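The Evening Count

The building in Brundham had been a carpet warehouse, and in April it still smelled like one when the heat came on. She parked by the loading door at ten to four in the afternoon, badged in, and hung her coat on the hook with the missing screw.

The day operator had left the log open. Session total to date, 2,658. Kept, 1,895. Next to the second number he had written "they tossed more from last week" and underlined it.

She read the notes from Bornent while the system came up. Bornent was the client. She had never met anyone from there, and the notes arrived unsigned. Today's asked for slower approaches on the red switches and no corrections after contact. If the fingers came down wrong, the operator was supposed to open them, back off, and start the whole thing over as a new example.

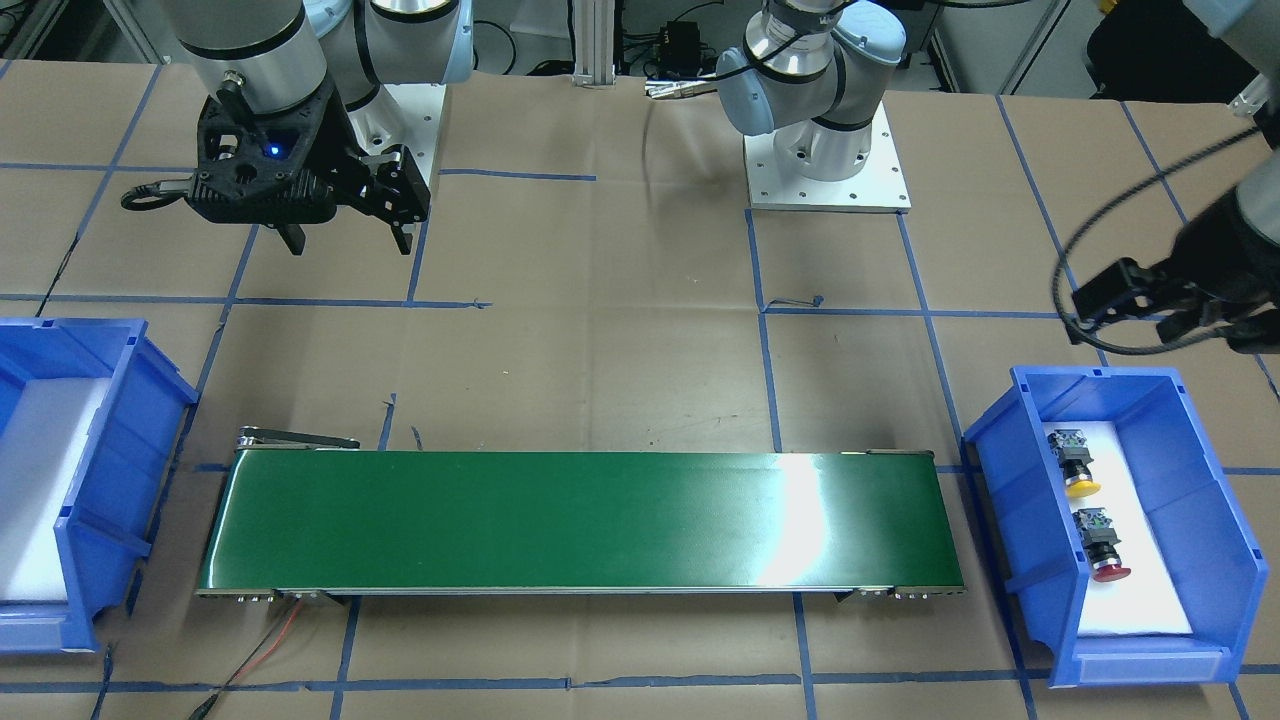
She had been with Stemari five months. Before that she did returns at a shoe distributor, where the job was to open a box, look at two shoes, and decide. This was closer to that than she had expected. You did a small thing, you decided if it was good, and you pressed save or you pressed discard. The job sheet called for a yellow switch and a red one in the right-hand bin, with the belt clear and the left bin empty, and the yellow cap pointing down toward the near side. She checked each of those and initialed the line. The tape was coming up in places and a little scrap of it had curled off the surface past the belt. She left it. Tape was on the day operator's list.

The first hour was bad. She had the grip too high on the yellow one and it turned as it lifted. Discard. She went in lower and touched the side of the bin. Discard. On the fifth try it came up clean, crossed to the belt, and stayed where she put it. She saved that one and felt her shoulders drop.

Her son had asked her what the robot was learning. She told him it was learning to pick up a button and put it down someplace else. He asked how many times you had to show it. She said they didn't know yet, and he looked at her the way he looked at his math teacher.

He was eleven and he could already do a thing after seeing it once. He'd learned to back the trailer that way, from the passenger seat, watching his grandfather's hands. She thought about that sometimes around the fortieth switch.

At six she moved to the second setup on the sheet, which was the same work with different starting positions. The sheet gave the positions by square. She ate half a sandwich standing up and read the squares out loud to herself.

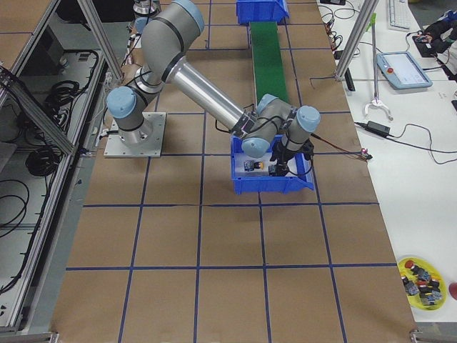

There was one position, down in the corner of the bin, that she always got wrong. The arm had to come in steep, and from where she stood she couldn't see both fingers at once. The day operator said he did it by the sound of the motors. She had tried that. All she heard was motors.

So she did it badly, nine times, and discarded all nine. On the tenth she went in, stopped, and waited a good three seconds before closing. It wasn't hesitation. She wanted to look. Then she closed, lifted, and carried the thing out as if it were an egg.

She had her thumb over save and didn't press it. Three seconds was a long pause. Whatever watched this later would learn the pause along with the rest of it. Somewhere there would be an arm over a bin in a plant she'd never see, stopping for three seconds before every pick, and some foreman asking why it did that.

She pressed save.

The message from the data side came at seven-twenty. It was from the reviewer, who worked two towns over and whom she knew only by the initials on the rejections. It said: 565 has a wait before the grasp. Intentional?

She typed: Yes.

Then she typed: I couldn't see the left finger.

The reply took a while. She went and refilled her water bottle and came back.

OK, it said. Keeping it. Ryu does better on the ones where you wait.

Ryu was what they called the model. She hadn't known that anybody called it anything until her second month, and she still didn't like to say the name out loud. She read the message again – "the ones where you wait" – and understood that there were others. She scrolled back through her own saved runs and played a few. In almost all of them, just above the switch, the hand stopped. Sometimes it was hardly there. She had never noticed herself doing it.
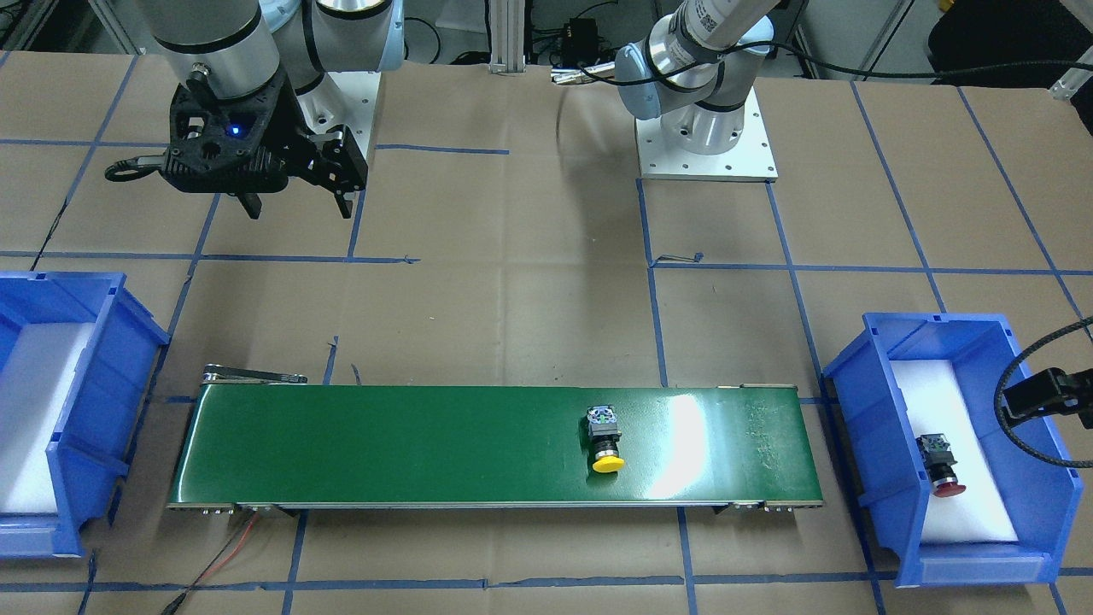 Yellow on the belt, red still in the bin.

She went back to work. The quota for the shift was 86 and she was well short of it, and there was no way to make it up without hurrying. She didn't hurry. At nine the heat shut off on its timer and the building ticked as it cooled.

Her father used to stop like that. He'd stand at the bench with the chisel already set and the mallet up, and nothing would happen for a moment, and as a girl she used to hold her breath until he swung.

She brought the arm down over the red switch and waited, and closed the fingers, and lifted.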